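Search this site
Enter keywords

Prurkeo Community Help — Strata and Shared Buildings

Replacing a bathroom exhaust fan in a strata unit: is approval required?

Posted by unit36_owner
14th November

I own a unit on the second floor of a brick building completed in the seventies. The exhaust fan in the bathroom has become very loud and no longer clears the steam after a shower. I wish to replace it with a quieter model of the same size. The existing fan discharges through a duct in the ceiling to a grille on the outside wall. Our by-laws refer to "fixtures serving a single lot" but do not mention fans. I would be grateful for advice on whether written approval is needed, and on who bears the cost if the duct itself proves to be damaged.

Posted by Gidik

The answer depends on your state and on the strata plan registered for your building. In many schemes a fan that serves one lot is the owner's responsibility, while the external wall and anything set into it is common property. A like-for-like replacement is often treated as minor or cosmetic work, but you should not assume this applies to you.

You are advised to take the following steps before engaging a tradesperson:

Obtain a copy of the registered plan and note where the lot boundary sits in relation to the ceiling.
Write to the strata manager with the make, size and noise rating of the proposed fan.
State plainly whether the outside grille will be altered. Any change to its size or colour is likely to require approval at a general meeting.
Retain the reply with your records. A future purchaser may ask for it.

Where the fan is hard-wired, the work must be carried out by a licensed electrician. Ask for the certificate on the day and keep it with the manager's letter.

As to the duct, the usual question is whether it lies inside the lot. A section that runs above your own ceiling may still be common property if the boundary is the underside of the slab or the ceiling lining. I would ask for this point to be answered in writing and not over the telephone.

Posted by Zosetti77

Just replace it. Mine was done in January and no one on the owners' side raised it. The new one cost $333 fitted.

Posted by Dumlao_Court

With respect to the previous reply, the absence of a complaint is not the same as consent. In our building of 71 lots, an owner was required to reinstate an outside grille at personal expense after a larger one had been installed without notice.

I would add one practical matter. Before replacing the fan, have the backdraught flap and the grille examined. Lint and old paint can hold the flap closed, and a new fan will perform no better than the old one until it has been freed. Remove the cover with the power isolated at the switchboard, and look closely at the brackets and screws before ordering parts — older mounting plates do not always match current housings.
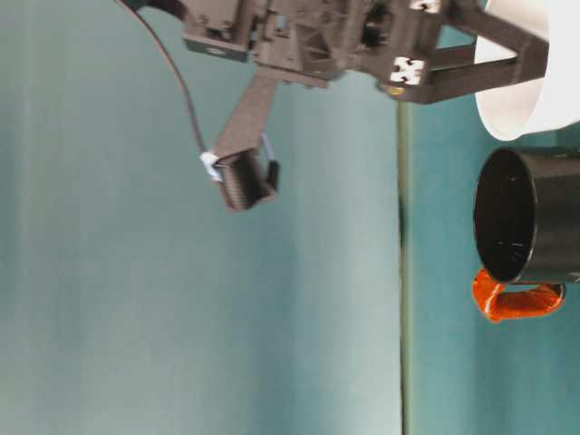
Dark grey brackets and link arms, with white connector blocks.

If the plate does not match, the ceiling opening may need to be enlarged. This should be mentioned in your letter to the manager, as cutting into a ceiling lining can fall outside the category of minor work. Buildings of that age may also contain asbestos sheeting in wet areas, and the lining should be tested before it is drilled or cut.

This site uses cookies to remember your settings. Accept | Manage preferences

Contact us | © Prurkeo Community Help | Back to top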